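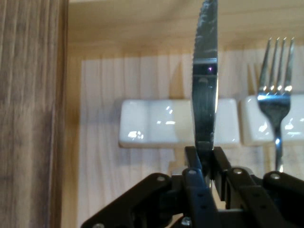
4.2 The cutlery task

The Flidness course asks each student team to teach an arm one household chore in a single semester, and ours chose putting away the silverware, on the grounds that we had all done it before. Small errors of grip matter a great deal here. A table knife held upright between the jaws, as in Figure 3, offers very little to hold on to, and its shiny blade gives the wrist camera plenty of glare to misread. Rasmus Dzene, who wrote the grasp planner, had budgeted 2 weeks for it in August. We will not say how many it took.

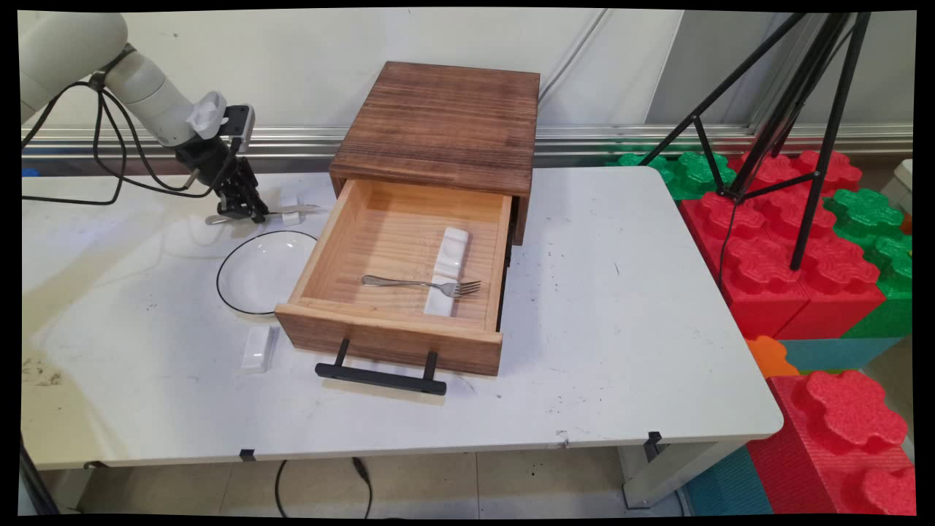
Figure 3. Cutlery, ceramic rests and the drawer cabinet, wrist and side views.

Each team was allowed 134 demonstrations, and we spent 14 of them learning to drive the arm without swearing. The Paiva team, with a sponge and one bowl, finished early and was gracious about it twice a day.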